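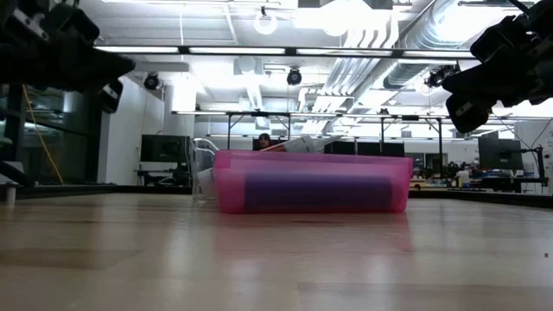
After the sirens

It is twenty past four in the afternoon and the property counter at the Prerkoswood police station has a queue out to the footpath. A man wants his cordless drill back. It was stolen from his ute in August, recovered from a shed two streets away, and has been on a shelf behind the counter ever since. He has brought the receipt and a photo of his initials scratched into the battery case. The drill is an exhibit in a case that hasn't reached court, and he goes home without it.

Police work, as most people picture it, ends with the arrest. For the staff who look after seized and recovered property, that's when the job starts. Everything taken in a search has to be recorded, sealed, stored and produced in the same condition when a lawyer asks for it. A single burglary ring can fill a room.

The one that filled this room was broken up last winter. Officers searched three addresses on the same morning and came away with more than the district's store was built to hold. There were outboard motors, fishing rods, wedding silver, a child's trombone and a great many power tools. The final list ran to 800 items. The store has shelving for 200 large ones.

The overflow went to a leased warehouse in Duan, 45 minutes up the highway. It has a concrete floor, a roller door and an alarm, and it's dry. It also means that each time a detective needs to check a serial number, somebody signs out a car. On a bad day the same car makes the trip twice.

Owners feel the delay most. Under the current practice, recovered goods can be photographed and handed back before trial if ownership is clear and the defence doesn't object. In simple cases it works well enough. A bicycle with a frame number and a purchase record can be back in its garage within weeks. Tools are harder. Most people don't write down serial numbers, and plenty of tradies buy the same brand of grinder in the same colour. If two people claim one item, it stays put until a magistrate decides.

Jewellery is harder again. Staff at the counter say people often arrive certain that a ring is theirs, and leave less certain after seeing four much like it. Old photographs help — weddings and birthdays especially, where hands are in view. Valuation certificates help more.

The district has changed a few things since the winter searches. Property is now logged at the address where it is seized, on a tablet, before it goes into the van. Paper labels have given way to printed ones with a barcode. The software is called Flidari, and officers have mixed feelings about it. It finds an item in seconds when the entry has been made properly. It's less forgiving when a constable at the end of a twelve-hour shift has typed "misc. tools, blue" and gone home.

The removal work is contracted out to a local firm, Gramix, which also shifts furniture for half the town. Its drivers are vetted and travel with an officer, and they load by exhibit number, heaviest at the bottom. The officer keeps a running sheet and both sign it at each end.

Every few months the store holds a viewing afternoon for goods nobody has claimed. Tables are set up in the station's training room and people with a burglary report number can book a time. At the last one, a woman found her late father's tackle box, with his hand-tied flies still in the lid. Two brothers walked out with a chainsaw. Most visitors found nothing, and several stayed to ask how their own case was going, a question the property staff can't answer.

What is left over goes to auction once the waiting period has passed, and the money goes to general revenue. Items that can't be sold safely, such as car seats and damaged electrical gear, are destroyed.

The advice from the counter is simple. Write down serial numbers and keep them somewhere other than the toolbox. Engrave what can be engraved, using a driver's licence number with the state in front. Report a theft even if it seems too small to bother with, as goods can't be matched to a report that was never made.

The next viewing afternoon has yet to be set. The trombone is back with its owner, and the drill is still on its shelf, waiting for a court date.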